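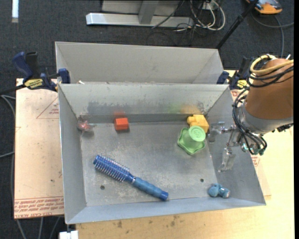
1. Introduction

The project looked at how small household objects behave when they are stored in open metal bins, and whether a simple sorting scheme could shorten the time needed to find a given object again. It was carried out over one term as part of the second-year module in Product Storage and Handling. The report covers the choice of bins, the choice of objects, the sorting scheme, the observations made and the changes proposed.

The starting point was a common complaint in shared houses and nurseries. Small things of different kinds end up in the same container. A brush, a toy and a scrap of packaging may all lie together, and the person looking for one of them has to move the rest. Drawer dividers are the usual answer, but they have a fixed layout and tend to be ignored once the contents change. An open bin with no divider is cheaper and easier to clean. The question was how far it can be used before it becomes a nuisance.

2. Bins

The bins are grey sheet metal with sloping side walls. They stand one behind the other, so that the contents of the front bin can be seen from above while the floor of the rear bin is hidden from the same position by the rim of the front one. This arrangement was kept throughout.

The floor of the front bin is scuffed and has two small round holes in it. The holes were left open. A piece of card laid over them in an early trial slid about and was taken out again.

The sloping walls have two effects on storage. The area at floor level is smaller than the opening suggests, which has to be allowed for when working out how many objects will fit. They also send light objects back towards the middle when these are dropped against a wall.

The metal reflects strong colours. A red-orange block near the back wall gives a faint red patch on the metal above it, and the green and yellow-orange toys towards the back right corner give blurred patches of their own colours. Anyone sorting by colour should look at the floor first and disregard the walls.

3. Objects

Objects were drawn from a mixed box kept under the working name Lencho. The box was put together from household odds and ends and small plastic toys. Objects were grouped by shape, as follows.

Long objects. The blue round hairbrush is in this group. It has a bristled head with thin pale bristles, a thin silvery ring and a ribbed handle in a lighter blue. It was the largest item in the front bin when the layout was recorded.

Cup-like objects. The light green plastic toy was placed here. It has a round raised end with an embossed design and a wide, wavy rim. Upside down, it rests on the rim.

Blocky objects. The red-orange block and the yellow-orange toy with a stubby projection on one side.

Lobed objects. The small blue toy with rounded lobes.

Soft or crumpled objects. A small pinkish-red piece with translucent edges. The group was added late, when it became clear that crumpled pieces did not fit any of the others.

A sixth group, flat scraps, was considered and dropped. A small white scrap in the rear bin would have belonged to it. Scraps of this kind were treated as waste and were not given a place in the scheme.

4. Sorting scheme

The scheme was named Lekton in the project plan and the name is kept here. It has 4 rules.

4.1 The longest object is laid diagonally across the floor. In the recorded layout the hairbrush lies across the lower left half of the front bin, with its head pointing to the upper left and the end of its handle near the front wall.

4.2 Small objects go into the corners and along the back wall, away from the longest object.

4.3 No object is placed inside or beneath another. Objects may stand close together, and one may partly hide another from above, but each should be free to lift out by itself.

4.4 When a new object has no free corner, it goes into the rear bin.

Rule 4.3 caused the most discussion. The yellow-orange toy stands immediately behind the green one and is partly covered by it when seen from above. Under a strict reading this should not be allowed, as a person searching from above may miss the yellow-orange toy. It was accepted on the grounds that enough of the toy shows for its colour to be picked out.

5. Method

Each trial began with both bins empty. Objects were taken from the Lencho box and put into the front bin, either under the scheme or by tipping them in together. A second member of the group, who had not watched the filling, was then given the name of one object and asked to find it and lift it out. Time was taken with a hand-held stopwatch from the reading of the name until the object had cleared the rim.

Trials were held in blocks of 15, with a rest between blocks. Up to 3 blocks were completed in one session. The times were entered in a Funora spreadsheet and checked against the paper record at the end of each session.

6. Observations

Searches in bins filled under the scheme were generally shorter. The difference was clear for small objects and slight for the hairbrush, which was easy to see in either case.

Three faults came up repeatedly. Bristles caught on crumpled pieces when the two had been tipped in together. The green cup-like toy, when tipped in with the open side down, sometimes covered a smaller toy completely. Lobed toys rolled on the slope of the wall and came to rest in a place other than the one intended.

Corner placement dealt with the second fault and reduced the third. It did not help with the first when the bin was crowded, as there was then no position for a crumpled piece well clear of the brush head.

7. Cost

A costing was made for a set of bins with removable trays, using the Pestix price list supplied with the module. For a full set of shelving the total was 1783 pounds before delivery. This was well above the budget set in the brief. The plain bins were therefore kept and the trays were left out of the final proposal.

8. Proposed changes

Brushes should be stored apart from crumpled or fibrous items, in the rear bin if there is no other place.

A thin matt lining on the floor and walls would cut down the reflections and the scuffing. It should be cut to leave the two holes in the floor clear.

The rear bin should be raised so that its floor can be seen over the rim of the front bin. A wooden block under the base would be enough, provided the bin stays level.

The trials should be repeated with people who do not know the objects beforehand. All searchers in this project had seen the contents of the Lencho box at least once, and their times are likely to be shorter for that reason.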